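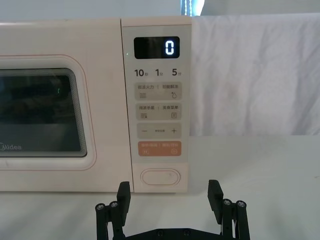 Wrist cam, gripper open in front of the control panel

Second year budget for a two-arm bench – what would you cut?

benchrat_flerk
Apr 17, 2024

Hi all, I finally have to hand in a spending plan and I've been staring at the same spreadsheet for days, so I'm throwing it at you lot. We're a small group in Flerkidstead doing appliance tasks with two arms on a tabletop. Microwave at the moment, other kitchen stuff after that. Arms are paid for. What I'm budgeting is everything around them, and that's the part I got badly wrong the first time (I put down one line called "misc" and it was gone by February).

What's on the list so far:

Spare finger pads for both grippers. Villora wants $74 a set and I was going to get 2 sets.
A second microwave, different brand, different door.
A proper backdrop frame. We have a white sheet and it wrinkles like crazy.
Lights. We live off the window right now.
A replacement wrist camera, just one, to sit in a drawer.
Cables, clamps, tape, power strips.

The big question mark is a used third arm from Rollthorpe, as a spare. It would eat more than half of what I've got. My gut says it's the safe choice, my spreadsheet says I'm nuts.

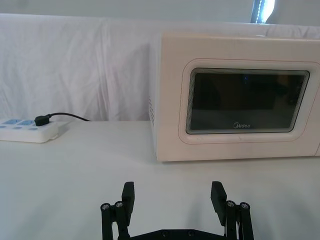 The other thing I keep going back and forth on is the table. Ours is fine, white, smooth, plenty of room for one appliance, but once you've got a power strip at one end and a cable going across the back there isn't as much usable space as you'd think. I could get a deeper one for not much money. Then again a deeper table means the arms have to be moved and everything calibrated again, and I really don't want to lose that time with a deadline coming up. So is anybody running two arms on a deeper table and glad they did it?

gantry_goblin

Skip the third arm! I say this as somebody who bought one and then used it for parts, slowly and with a lot of guilt. What fails for us is cables and finger pads, over and over. Get more pad sets than you have down, and buy two wrist cameras while you're at it. If one dies in the middle of a run you're going to want the same model, with the same mount, and the shop may not have it anymore.

Also your list has no line for shipping. Put in a line for shipping.

mistermicron

Gonna disagree with goblin on the arm. Depends how far you are from service. Donnelly took forever with our repair and in the meantime we had half a bench and a full payroll. If a used arm costs less than the weeks you'd lose, buy the arm. Did you work out what a week of downtime costs you? Do that before you ask a forum, no offense.

benchrat_flerk

None taken, and no, I hadn't. I did it over lunch just now and it's a scarier number than I wanted. Still less than the arm though, unless the repair drags on the way yours did.

On the second microwave, I should say why it's on there, cause my boss already asked. Everything we practice on is one door and one set of buttons. The release button on ours is an oval thing at the bottom of the panel, and the touch buttons are flat and close together. I'd like a model with a pull handle and maybe a dial, so we find out early what we can't do.

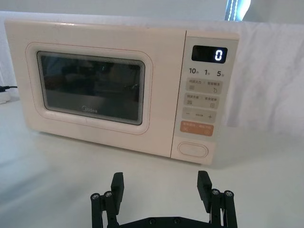
The Midea from the wrist, cable and backdrop behind it

quietservo

Yes to the second microwave, that's the cheapest thing on your whole list and probably the most useful. We got ours secondhand. Check the door spring before you pay, we brought home one that needed a real shove to close and the arm just scooted the whole oven across the table. Which reminds me, do you have anything holding yours down? Rubber feet, a strip of shelf liner, whatever. Add it to the list, costs nothing.

I'd put the lights above the backdrop frame by the way. If you've got daylight coming in over the top of the sheet then your mornings and your afternoons won't match. Blackout curtain plus two cheap panels and you're done.

gantry_goblin

Disagree on blackout. If the thing is ever supposed to work in a normal kitchen then some daylight in your recordings is a good thing. We did 100 runs under nice even panels and then it fell apart next to a window. Spend the curtain money on pads :)

quietservo

Sure, for training. For checking whether your hardware is OK I want every day to look the same. Buy a curtain, and leave it open when you feel like it.

benchrat_flerk

OK I like "buy a curtain and leave it open". Going on the list.

Nothing is holding the oven down on purpose, it just sits there on its own weight, so shelf liner is going on too. Pushing on the glass with one arm while the other one is down by the button is a big part of what we want to do, and I'd much prefer the oven stays put while we try.
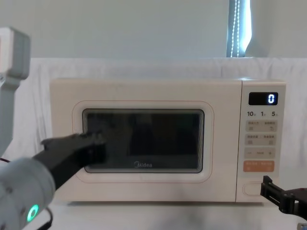
Left gripper against the door glass, right one down near the release button

mistermicron

With two arms that close to one appliance I'd want a budget line for dumb accidents. Call it something nicer for your boss. And what's your plan for that cable hanging under the left one? I'd get some sleeve or a few clips, they're pennies. A snagged cable is how our repair started.

benchrat_flerk

Clips, yes, good call. Adding those.

So the new version is: no third arm for now, but I'm asking Rollthorpe if they'd hold a price or do a short rental, so I've got an answer ready if something breaks. Four sets of pads. Two wrist cameras. Second microwave with a handle. Curtain, two light panels, frame for the sheet, shelf liner, clips, sleeve, shipping (thanks goblin). Table stays as it is unless somebody talks me into it.

mistermicron

Get the rental price in writing. And I still think you'll end up buying the arm.

tabletop_tess

Hi, just saw this. We went deeper on the table last year with two arms and I'm glad we did, but the calibration took us 2 full days and one of the clamps didn't fit the thicker top, so measure that first. If you're not adding a second appliance on the table at the same time I'd wait until after your deadline. I can post the clamp part number when I'm back at the bench.

benchrat_flerk

Oh that would be great, please do! One appliance at a time for now, so the table goes on next year's list.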